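7/3/25

I have been putting off the bedroom since we moved to Hallmont, and this week I ran out of excuses. My sister-in-law Kirsty Moffat is coming to stay on her way to a wedding, she's getting our room (we're going on the pull-out), and there was a heap of clean laundry on the bed that had been there so long I'd started sleeping around it. You know the kind. You pull one shirt out in the morning, the rest slides over, and you tell yourself you'll deal with it tonight.

So I made coffee, put on a podcast about shipwrecks and started.

My usual way of doing laundry is to fold whatever's on top. This is a terrible way to do laundry! You end up with nine tiny piles, you lose track of which is which, and then the dog jumps up. My friend Areeba Bangash folds by fabric, and she has been after me to try it for ages. All the fleecy stuff first, then the T-shirts, then the jeans, and socks dead last because socks will break your spirit if you let them go early. I was skeptical. Why would the fabric matter? But the thick things take up most of the heap, so once they're gone you can see the bed again, and seeing the bed again is about 90 percent of what I need to keep going.

I got down to the grays and blacks before lunch. Those are always the last ones left in our house, partly because we own so many of them and partly because I can't tell them apart in the evening with only the lamp on.

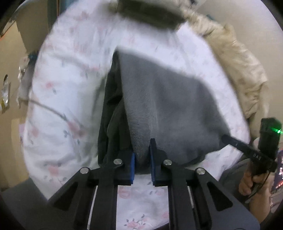

*Gray fleece on top, black underneath, roses all the way to the blanket.*

Can we talk about those sheets for a second? Pink roses, little gray-blue leaves. I bought them at the Giltitz outlet when I was supposed to be buying a shower curtain, and my husband said they looked like his grandmother's guest room. He meant it as a complaint. I took it as the best review I'd ever heard, and I went back for a second set the following week. They've softened up so nicely and I'm not sorry at all.

The beige blanket is another story. I love it – it's the fuzziest thing we own – but it will not fold. I've tried it in thirds, I've tried rolling it, I've tried the thing where you tuck the corners into each other (Fiona Galbraith showed me that one at her place and hers came out like something in a hotel). Mine comes out like a loaf of bread. It slithers off the shelf the second I close the closet door. For now it's living at the foot of the bed, and Kirsty can kick it on the floor if she gets hot, because July in this apartment is no joke.

Fleece has the same problem on a smaller scale. It's so springy that a sharp fold just puffs back open. What worked for me was going loose, one fold and then another, pressing the air out with my forearm and getting it into the drawer fast before it changes its mind. Black things go next to it in the same drawer, and yes, I know, the lint. I have a roller. We'll be fine.

It took me two episodes and most of a third, and I still have a bag of single socks hanging on the doorknob. The rose sheets are going in the wash tonight so they're fresh for Kirsty, and the second set goes on the pull-out for us.

If anybody has a method for fuzzy blankets that doesn't involve buying a bigger closet, please leave it in the comments. Areeba, I know you're reading. You can say it.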